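Tolerances

The order came in as 10 windows, inside mount, and Shafiq Hettiarachchi drove out to Gallomport in September to measure them again. The customer had sent her own figures. Shafiq did not cut from a customer's figures. He had done it twice in his first year, and both sets were still in the back of the shop, leaning against the compressor.

The house stood at the top of Hughes Road. It had been built in stages. The lower floor was stone, the upper floor was timber frame, and the kitchen was an addition with a flat roof. He expected the kitchen to be square and the rest to be out. He put his bag on the floor, took out the steel tape and the notebook, and asked where she wanted him to start.

"Wherever you normally start," Mrs. Gadar said.

He started with the kitchen. An inside-mount blind is measured for width in three places: top, middle and bottom. The smallest figure is the one you write down. Height is measured left, center and right, and for a roller you write down the largest. Depth is measured once, from the front edge of the casing to the first thing that sticks out, usually the handle. He wrote W, H and D at the head of three columns and filled them in with a pencil. The kitchen window was the same at all three points, to within the thickness of the pencil line.

Mrs. Gadar stood in the doorway with her own list. She read her figures out after he had written his. He did not ask her to. The kitchen matched.

"You see," she said.

"That one's fine."

The dining room did not match. Her width was larger than his by the width of a finger.

"You measured at the top," he said.

"I measured where I could reach."

"It narrows toward the sill. If I cut to your number it would hang all right until you lowered it. Then it would bind here." He put his thumb against the plaster. There was a small ridge where somebody had filled a crack and had not sanded it down.

She looked at his thumb and corrected her list.

They went up. The stairs had a turn in them, and he noted the clearance for the longest headrail out of habit. On the landing there was a tall window that faced the water. It was not on the order. He measured it anyway, with his back to her, and wrote it on a separate page.

"Not that one," she said.

"No."

"My husband didn't want anything on that one. He liked to see the ferry come in."

Shafiq closed the notebook on the page. In the front bedroom he took the width three times and got three different figures, so he took it three times again and got the same three figures. The lintel had dropped on the left. The opening was no longer a rectangle and would not be one again without a builder. He explained the options. She could have an outside mount, which would cover the opening and the error together. She could have an inside mount cut to the narrowest point, and there would be a line of daylight down one side in the morning. The line would be wider at the bottom.

"How wide?"

He showed her with his finger and thumb.

"And what would you do?"

"Outside mount. It's a bedroom."

"He did the lintel himself," she said. "He was very pleased with it."

Shafiq waited with the pencil over the column marked MOUNT. The rule in the shop was that the installer recommends once. After that the customer decides, and the installer writes it down.

"Inside," she said.

He wrote it down. He drew a small triangle beside it, his mark for a known gap, so that the cutter would not call to query it.

It was past four when they finished, and she made coffee. He sat at the kitchen table and laid out the fabric books. The blockout came in two weights and she ran her hand over both. She chose Pumex, a gray with a slight grain to it, and then she asked what it cost.
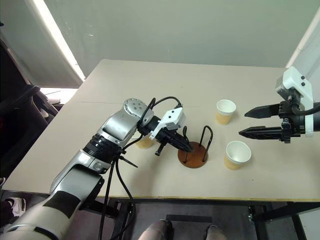 Paper cups and a round holder on the table.

"It's 800 for the upstairs, fitted," he said. "Downstairs is 500, there's less of it. Brackets and chains are included. The chains have to be anchored to the wall, that's the law and I don't leave until it's done."

"There are no children here."

"It's done anyway."

She turned the sample over and looked at the back of it, which was white. "What happens if it's wrong? If they come and they don't fit?"

"If it's my number, I pay for it. If it's yours, you do. That's why I don't use yours."

"And the bedroom?"

"The bedroom will fit. It will have a gap. Those are two separate things."

She signed the form on the line he pointed to. He tore off the yellow copy and gave it to her, and he entered the job in the book as 10 units, one with a triangle.

The blinds took up to 2 weeks to come back from the cutter. He loaded the van in order of installation, last room in first, and was at the top of Hughes Road by eight in the morning. He worked through the lower floor without stopping. Each bracket had two screws. In the stone he drilled with a masonry bit and used plugs. In the timber he drilled a pilot hole and drove the screw by hand for the last turn, because the driver would strip it. He checked each headrail with a level, hung the blind, lowered it fully, raised it fully and lowered it again. The dining room cleared the ridge in the plaster by the amount he had allowed.

The front bedroom he left until the end. He set the brackets, checked them twice, and clicked the roller in. When he drew the blind down the room went dark except on the left, where there was a line of light. It ran from the lintel to the sill and was wider at the bottom. It fell across the floorboards and a little way up the side of the wardrobe.

Mrs. Gadar came in and stood beside him.

"It's within what I showed you," he said. He took out the tape and measured it so that she could see the figure.

She was not looking at the tape. She had moved over to the bed and was standing where the light crossed the blanket.

"It's straight," she said.

"The light is. The opening isn't."

"No," she said. "Leave it down, please."

He wiped the dust from the sill with a cloth and packed the drill. He anchored the chain to the wall, tested it with his full weight on the cord guide, and wrote COMPLETE beside the triangle. On the landing he stopped to shift the bag to his other shoulder. The ferry was halfway across. He had the measurements for that window in the notebook, on their own page. He found the page, drew a line through it from corner to corner, and went down to load the van.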